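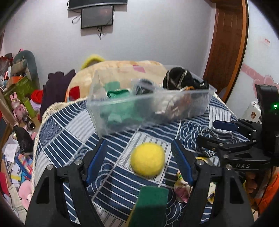 Hand-held gripper pairs: setting up, looking after and repairing

Frequently asked questions

These answers are for people who have a pair of hand-held grippers out on loan from the Skivska store, and for anyone who looks after a pair between loans. They cover the mechanical side: pads, pins, linkages, cables and the wide-angle camera. For uploading, see the Ostirero pages.

Which gripper goes in which hand?

Hold them so that the printed base bar faces you with the lettering the right way up. The left-hand unit has a dot of paint under the grip and the right-hand one has none. If the paint has worn off, plug in the left one first and check which side opens on the tablet. Mark it again before you carry on. Recordings made with the hands swapped have to be thrown away, and we can't correct them afterwards.

What sort of table do I need?

Any steady table at about hip height. You don't have to clear the room. A tablecloth is fine, patterned or plain, as long as it doesn't slide when you drag something across it. Tape it under the table edge if it does. Put the bin where both hands can reach into it without your elbows touching the rim, and turn it at a slight angle if the table is narrow.

What should I pick up when I'm testing the grip?

Start with something soft and round. A foam or sponge ball tells you quickly whether both pads meet it at the same height. Close slowly on the middle of the ball and lift it a hand's width. If it rolls forward or back as the fingers close, one pad is sitting higher than the other (see "One of the pads has shifted").

After that, try something thin that hangs, such as a cord or a bracelet. Lift it out of the bin and hold it still for 15 seconds. It shouldn't creep down between the pads. Finish with a piece of cloth, pinched by one fold.

Do both grippers with all of these. It's common for one of the pair to be fine and the other to need attention.

The cord slips but the ball holds. What's wrong?

Usually dirt in the ridges of the pads. A ball presses on a wide area and will hold even on a dirty pad. A thin cord touches only a small part of it. Clean both pads and try again. If the cord still slips, look at the pads from the side with the fingers closed on nothing. You should see no light between them. A gap at the tip means the pads are worn, and a gap at the base means they've been fitted too far forward.

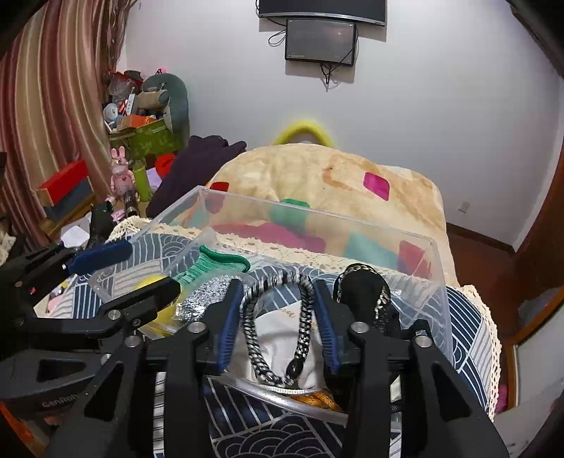 How do I clean the pads?

Warm water, a drop of washing-up liquid and an old toothbrush, brushing along the ridges. Wipe with a damp cloth and leave to dry with the fingers open. Don't use alcohol wipes or kitchen spray, as they leave the surface shiny and it never grips properly again. Pull out any hairs or fibres with tweezers. Tinsel and knitted things shed a good deal, so check after every session if you've been handling either.

Do this every Friday if the pair is in daily use.

One of the pads has shifted. Can I put it back myself?

Yes. The pad is held to its backing by glue and the backing is held to the finger by a small screw from behind. If the pad and backing have moved together, loosen the screw half a turn, slide the backing up until it meets the stop, and tighten again. If the pad has come away from its backing, don't glue it. Send it back and we'll post a fresh one.

Always change pads 2 at a time, both on the same gripper. A new pad facing an old one wears unevenly and you'll be doing the job again within the month.

The fingers feel stiff when I squeeze.

Check the linkage first. Open the fingers fully and look into the triangular cut-outs in the arms with a torch. Threads, crumbs and bits of foam collect there. Blow them out or use a dry brush.

If it's clear and still stiff, the pins may be dry. Put one small drop of the light oil from the kit on each pin, open and close the fingers over a paper towel until nothing more comes out, then wipe. Keep oil well away from the pads. If any gets on them, wash them straight away.

Don't oil a pin that's gritty. Grit needs the pin taken out, and that's a job for the bench.

The fingers feel loose and wobble sideways.

A pin is working out. Press each one with your thumb and feel for one that moves. You can push it home for the moment, but don't finish the session on it. Ring the store and ask for the bench. Please don't use superglue on a pin. We had a pair come back from Srithong in February with all the outer pins glued, and the arms had to be scrapped.

What should the light be doing?

Steady green means the unit is on and ready. Blinking green means it's still starting, so wait. Red means the battery is low or the cable isn't seated. If the light goes out when you tilt the unit, the plug is loose. Reseat it and run the cable back along your forearm with the strap so that it can't pull.

Does it matter if one gripper blocks the view of the other?

Now and then, no. The fingers will cross when you're passing something from one hand to the other and that's expected. If one hand is in front of the other for most of the task, move the bin further back or stand more square to it.

The picture looks misty.

Wipe the lens with the dry cloth in the kit, from the centre outwards. If the mist is on the inside, leave the unit in a warm room with the cap off for 4 hours and look again. Never open the lens ring. The focus is set at the bench and it can't be reset without the chart.

The picture bends at the edges. Is the lens damaged?

No. Door frames and other straight lines near the side of the picture curve with this lens. Only report it if the middle of the picture is bent as well, or if one side is sharp and the other isn't.

How should I put the pair away?

Fingers open, lens caps on, cables coiled loosely and not wound round the arms. Pads left pressed together for over a week take on a dent. Use the Custinetti case if you have one, with the foam cut for the two units. Otherwise wrap each in a towel and stand it upright in a box.

Which spares are in the kit?

Pads and backings, spare backing screws, the small driver, light oil, brush, tweezers and lens cloth. There are no pins in the kit. Please write on the card what you've used so that it can be refilled before the next loan.

Who do I contact about a repair?

Remedios Aguirre runs the bench and deals with all repairs. Put a note in the box saying which hand, what you were lifting at the time and what you've already tried. Send both units even if only one is faulty, as they are set up and checked as a pair.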